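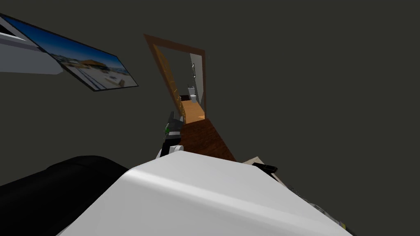 Vlastimil Bartoš
Field recording editor, Warkari

How to record animal calls and turn them into a pitch chart

Quick version for people who keep emailing me. You want to know if your parrot, dog, frog pond, whatever, is hitting the same notes every time. You can do this in one evening with cheap gear.

What you need

A recorder that saves WAV. Phone is ok if you turn off noise reduction. I use a Drimex handheld, 79 dollars used.
Headphones, closed back.
Free spectrogram software. Any of them.
Notebook. Paper.

Step 1. Pick your time

Early. Frogs are the exception, go after dark. Most birds in June are loudest before 5 a.m. and by breakfast you get lawn mowers. Pets are easier, just record at feeding time.

Step 2. Set levels

Peaks at minus 12 or so. Do not trust auto gain, it pumps the background up between calls and your chart comes out garbage. If you only have auto gain, get closer.

Say the place and time out loud at the start of every file. You will thank me.

Step 3. Record longer than you want to

Ten minutes minimum. One call proves nothing. My first usable set was 376 calls from a single starling at the Oravec farm and maybe a third of those had a truck on top.

Don't talk. Don't whistle back at the animal either, not on the first session. You need a clean baseline before you start playing sounds to it.

Step 4. Cut

Load the file, switch to spectrogram view. Window size 2048 is fine for birds, go bigger for anything low. Mark each call start to end, export as separate clips. Name them with a number first so they sort right: 001_starling, 002_starling. Throw out anything with wind rumble across the call.

Step 5. Read the pitch

Look for the lowest strong band, that's your fundamental. The stacked lines over it are harmonics, ignore those for now. Put the cursor in the middle of the band and write down the frequency. Mine read 2839 Hz on the top note and 841 on the bottom one. Do the start, middle and end of each call.

Bats and some insects go past what a normal recorder hears. Seperate tutorial.

Step 6. Chart it

Spreadsheet. Call number across, frequency up. Dots, no lines. If the dots sit in flat rows the animal is repeating itself. If they drift upward over the session it may be worked up, or it may be you moving around. Check your notes.

Common mistakes

Recording at 22 kHz to save space. Use 48.
Mixing two animals in one chart.
Saving as MP3 and then wondering wher the top end went.
Reading a harmonic as the fundamental. If your numbers suddenly double, that's this.

Playback sessions are in part two. Sample clips to practice on are in the Urnorura folder, start with the short ones.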